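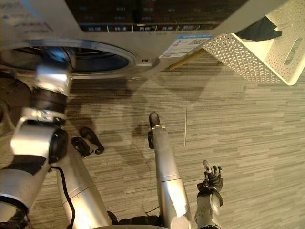

Frontlader, silbergrau, Trommel offen. Rechts daneben der weiße Wäschekorb mit den Dreieckslöchern.

Ein paar Notizen zum Waschen, weil mehrere gefragt haben, wie ich das in der kleinen Wohnung organisiere. Stand Mai 2020.

Die Maschine war beim Einzug schon da. Die Tastenreihe ist chinesisch beschriftet, mit kleinen weißen Strichen dazwischen. Ich kann kein Chinesisch. Am Anfang habe ich jede Taste einzeln ausprobiert und mir aufgeschrieben, was danach passiert. Der Zettel hängt innen in der Schranktür.

Benutzt werden drei Programme: kurz, normal, Bettwäsche. Alles andere habe ich einmal laufen lassen und dann nie wieder.

Oben auf der Blende steht 400. Ich dachte lange, das ist die Drehzahl. Inzwischen bin ich mir nicht mehr sicher. Falls jemand so ein Gerät hat, gern melden.

Der Aufkleber vorne sitzt schief. Ich habe im Dezember kurz überlegt, ihn abzuziehen, und es gelassen. Die Schrift ist winzig, aber vielleicht braucht der Kundendienst sie mal.

Zum Korb: Kunststoff, ringsum gelocht, Griffloch an der Seite. Vorher hatte ich einen Stoffsack von Kobori. Der stand nie von allein, und feuchte Handtücher rochen darin nach einem Tag. Im gelochten Korb kommt Luft dran, das reicht.

Er steht direkt neben der Maschine. Früher stand er im Schlafzimmer, und auf dem Weg lag dann immer irgendwo eine Socke.

Dunkles und Helles trenne ich erst beim Einfüllen. Zwei Körbe passen nicht hin. Dunkles kommt zuerst in die Maschine, Helles bleibt im Korb, bis genug zusammen ist. Bei mir dauert das meistens 10 Tage.

Waschmittel: Pulver von Cevlow, die große Packung. Ich nehme weniger, als draufsteht. Bei unserem Wasser geht das. Weichspüler habe ich keinen, auch für Handtücher nicht. Die werden etwas rauer, damit kann ich leben.

Nach jeder Wäsche bleibt die Tür offen, bis die Trommel trocken ist. Dichtung einmal mit dem Lappen auswischen, vor allem unten in der Falte. Dort sammeln sich Fusseln und Haargummis.

Flusensieb alle paar Wochen. Flache Schale drunter, altes Handtuch davor, langsam aufdrehen. Beim ersten Mal ohne Schale gemacht — danach war der Boden auch gewischt.

Apropos Boden: graubraune Streifen in Holzoptik. Man sieht Fusseln darauf sehr schlecht. Ich fege deshalb nach Plan und nicht nach Augenmaß, einmal die Woche, auch seitlich neben dem Gerät.

Frage aus den Antworten: Trockner? Nein. Ständer von Riltilby im Flur, 133 Zentimeter lang, zugeklappt passt er hinter die Tür. Bettlaken hänge ich über die Zimmertür, dafür ist der Ständer zu niedrig.

Noch eine Frage: Wie oft leer laufen lassen? Einmal im Monat, heißestes Programm, ohne Wäsche, mit etwas Pulver. Seitdem riecht nichts mehr.

Als Nächstes kommt ein Regalbrett über die Maschine, damit das Pulver nicht mehr in der Küche steht. Maße habe ich schon, Dübel fehlen noch.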